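## Chapter 9: Small Boxes, Small Stuff

I didn't plan on teaching anybody how to pack. I ran the stockroom at a craft supply shop called Jomby for a couple of winters, and what I learned there (mostly by opening parcels other people had packed badly) ended up being the bit of the job I still use every week. So this chapter is a favourite of mine, and I'll try not to go on!

We've spent a lot of pages on cartons and crates. Now we get to the hard plastic box with a hinged lid, the kind you'd keep pencils in, or hearing aid batteries, or the good buttons. Students tend to skip this one. It's a box, you put the thing in, you close it – what's to study? Well, quite a bit, if the thing is a little jar and there's a lot of air around it.
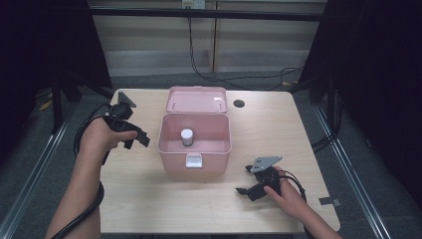

*Figure 9.1 A hinged pink box, lid up, with one capped container standing in the left half.*

Look at how much floor is left over beside that container. A small cylinder standing on end in a box that size is free to tip, and once it tips it can roll, and then you've got something hitting the walls every time the box gets picked up. My old colleague Leonie Imhof called this "the maraca problem" and I've never found a better name for it.

There are 2 questions I'd like you to ask before you shut any lid. Which way does the item want to fall? And what does the lid do once it comes down? People forget the second. A lid that's deep on the inside gives you headroom, while a shallow one may press on a cap, and if you have to lean on the latch to get it to catch, stop and lay the item down or pick another box. A front clasp like the white one in Figure 9.1 should close with a finger or two.

Fillers come up in section 9.2, where we'll compare tissue, felt and folded paper towel (my money's on the paper towel, it's cheap and you've already got some). Section 9.3 is on labelling, and I'll warn you now that I have strong feelings about labels on lids.

**Before you read on**

Find a lidded box at home and one small upright item, a spice jar or a glue stick will do. Close it up, carry it down the hall, and listen. Write down what you heard and bring your notes to the first workshop, we'll be using them in Activity 9A.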